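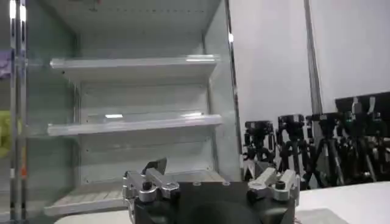
Display fridge as clothing shelves: folding help wanted!

Posted in: Small Shops & Swaps > Fixtures and Display

kendra_melnyk
So excited to finally start this thread. We're opening the clothing swap in the old Cloutier corner store next month and the display fridge came with the lease. It stays unplugged, and I want to fill it with folded tops. Two shelves plus the bottom deck, white all the way through, and I think color is going to look amazing in there. I've got 29 tops to start. What I don't have is a fold that sits neatly on a shelf and shows the print. Tell me everything!

DoaaS
Oh I love this. We did sweaters in a bakery case once and people went straight to it. Fold to one width, every single piece, even the kids' stuff. I use a Drasteo board but a stiff magazine works just as well.

ginette.lemieux
2,083 posts
Not sold on it, sorry. Folded tops in a swap last until the first customer. Everybody wants to see the size, so they pull one from the middle and the stack goes over. Hang them. A rail costs less than the time you'll spend refolding.

kendra_melnyk
Ginette, fair, but the rail space is all coats! And I like folding (I know, I know). Tried a few this morning.
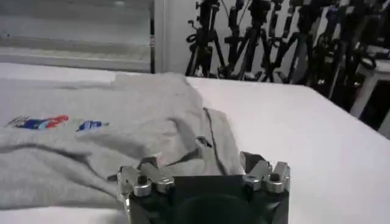 Sizing is what I'm stuck on now. I'd like a little paper band on each one with the size written on it so people can leave the stack alone, but the band has to miss the print or what's the point. On the gray one the big red and blue graphic has a smaller blue mark off to the right of it, so if I fold to the width of the big one I lose the little one, and if I keep both I get a really wide bundle. Which would you do?

noemie_t
Lose the little one! The big print is what catches your eye from across the store. Also get it properly flat first. Wrinkles at this stage end up as lumps in the stack, and I'm saying that as someone who skips it all the time.

DoaaS
I'd keep both and go wide. Those shelves run nearly the whole width of the case, she has the room. Stacks of 6, no higher.

ginette.lemieux
Five, if you must. And put the band around the bottom half.

Florence Leclerc
Has anyone rolled them? I roll all my tees and stand them up in bins, and you can get so many in. Here's the long fold, which is where I'd start from for a roll too:
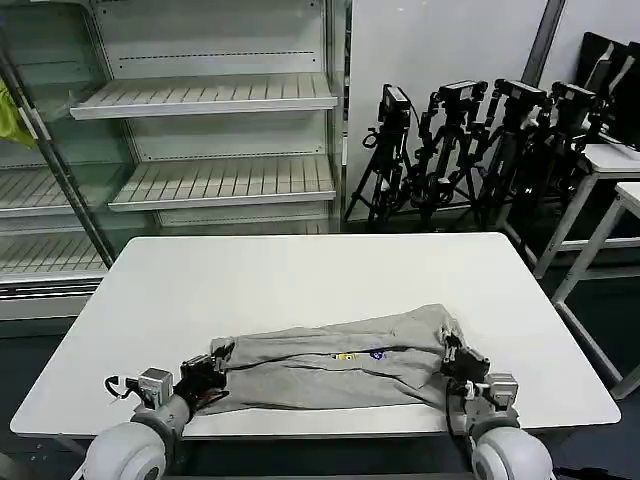
Rullum, August

Lay the top face down and smooth it from the middle out. Bring both sides in, sleeves back on themselves, then fold in half the long way so you have one long strip. Take hold of it at both ends and give it a gentle pull, and most of the creases will ease out. Now either roll from the neck down or fold in thirds. Heavy fleece doesn't roll well, so fold those. A white table is great for this because you can spot lint and stray threads right away.

noemie_t
The two-end pull is so good. I do it with dish towels too.

ginette.lemieux
Rolled you can't see the print at all, Florence.

Florence Leclerc
You can if you start the roll from the other end! Print comes out on the outside. Depends where it sits on the shirt, I'll give you that.

kendra_melnyk
OK, plan: wide fold for the printed ones, rolls in a bin on the bottom deck for the plain ones, bands on everything. Doing the whole lot Wednesday. Ginette, I'm keeping one short rail for you.

ginette.lemieux
Put the good jackets on it.

Contact the moderators | Forum rules | Back to top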